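Chapter 6

Fruit at the Table: Peeling, Plating and Serving

In this chapter you will learn
how to choose citrus fruit for serving whole or in segments
how to peel an orange by hand and with a knife
what the pith is, and when to leave it on
how to set a simple place for a fruit course
how to keep peeled fruit until it is eaten

Words to know: zest, pith, segment, membrane, rim, place setting

6.1 Why begin with an orange

In Chapter 5 we worked with bread and cold meats, where most of the labour is cutting. Fruit asks for a different kind of care. An orange comes with its own cover, and when this cover is removed the fruit starts to dry. The person who serves it must therefore think about time as well as about the look of the plate.

Many students come to this course thinking that they already know how to peel an orange. Of course they do. They have done it since they were small, on the bus or in the schoolyard. But to peel an orange for yourself and to peel one for a guest are two different tasks. The guest should receive a fruit which is whole, clean to hold and easy to divide. If the thumb has gone through the membrane, juice will run on the plate and the fruit will look tired before anybody has tasted it.

In the training kitchen of the Solow Hospitality School, where the first version of this book was tried, the students peeled 2,000 oranges in one school year. The teachers kept notes on which fruit went to the table and which went to the juice jug. The most common fault was haste at the first cut. Much of the advice in Section 6.3 comes from these notes.

6.2 The parts of the fruit

The outside skin holds the colour and the fragrant oil. Its thin coloured layer is called the zest. Under the zest is the pith, a white and soft layer, sometimes thick and sometimes very thin. Inside the pith are the segments, and each segment is closed in its own membrane.

When an orange is peeled by hand, some pith nearly always stays on the fruit. It lies in pale lines or patches, and the orange colour shows between them. Beginners often try to scrape all of it away with the fingernail. This takes a long time and it tears the membrane. Pith has a slightly bitter taste, but it is good to eat, and in a family meal it can stay. For a formal table, remove the long loose threads and leave the rest.

Some varieties have a loose skin that comes away in large pieces, and the fruit inside is often squat, with clear ribs like a small pumpkin. Others have a tight skin and need a knife. Press the fruit gently before you buy it. It should feel heavy for its size.

6.3 Before you start

Wash the fruit while it is still in its skin, and dry it with a clean cloth. Wash your hands also. Put a bowl for the peelings on the side of your weaker hand, so that you do not reach across the fruit.

Choose the plate before you peel. A plate with a raised rim is the best, as it keeps the juice from the table. The colour is a matter of taste, but a pale plate makes the colour of the fruit look stronger. The plates used in our lessons are the Erkano everyday plates, which are light and do not chip easily. Any similar plate will do. If you serve a drink with the fruit, place the mug behind the plate, a little to one side, with the handle turned so that the guest can take it without lifting the arm over the food.

A smooth white table shows every drop. Keep a damp cloth near you and wipe as you work.

6.4 Whole or divided?

A peeled orange may be served whole, and the guest divides it with the fingers. This is the custom in many homes and it is quite correct at breakfast. For small children and for older guests it is kinder to separate the segments first. Serve no more than one fruit on a small plate. A second one makes the plate crowded, and round fruit rolls.

Before you continue to the exercises, look at Figure 6.1 and decide how you would arrange the same things for one guest who is having breakfast.

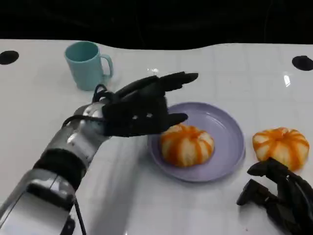
Figure 6.1 Two peeled oranges, one on a lavender plate and one on the table, with a teal mug.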